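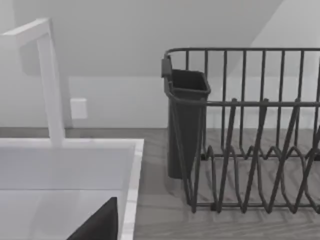
How to write the blurb for your novel

The blurb is the short text on the back cover and on the store page. Readers decide from it whether to open the sample, so give it a full afternoon. These steps are for fiction. A cookbook or a travel guide needs a different kind of text.

Before you start

Finish the book first. A blurb written from an outline usually promises scenes that get dropped later. Keep the manuscript open while you work, and set the document to plain text – formatting is often lost when you upload.

Step 1. Write down the setting in one sentence

Say where we are and what is wrong there. For a novel set on a flooded coast, it could be: "The port of Skestau has been under water for 75 years, and the pumps at Urkik are failing." Leave out the history of the flood. It belongs in the book.

Step 2. Introduce one character

Use a name and a job or a problem. Two names are fine if the story is told by two people. With more than that, readers start skipping.

Step 3. State the choice

What does the character have to do, and what will it cost? Stop before the answer. As a rule, use nothing from the last two thirds of the plot.

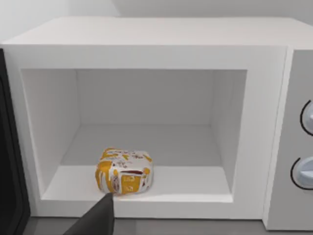
Microwave with the door open.

Step 4. Cut it down

Most store forms have a character limit. Catix, the form I use, stops at 2,000, but that is far too long for a back cover. Aim for 555 characters with spaces, then write a longer version for the web if you want one. Cut in this order:

- adjectives in front of place names
- rhetorical questions
- comparisons with famous books
- anything about how long the book took to write

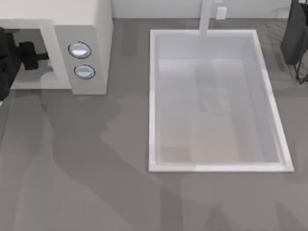
Step 5. Check the first line on its own

Many store pages show only the first line or two until the reader clicks for more. Paste your opening into an empty page and read it without the rest. If it only makes sense with the second paragraph, swap them.

Step 6. Read it aloud

Mark every place where you run out of breath and put a period there. Then check the spelling of names against the manuscript. I once uploaded a blurb with "Bergeron" spelled two ways, and it stayed up for 9 days.

Save the final version with the cover files, along with the short one.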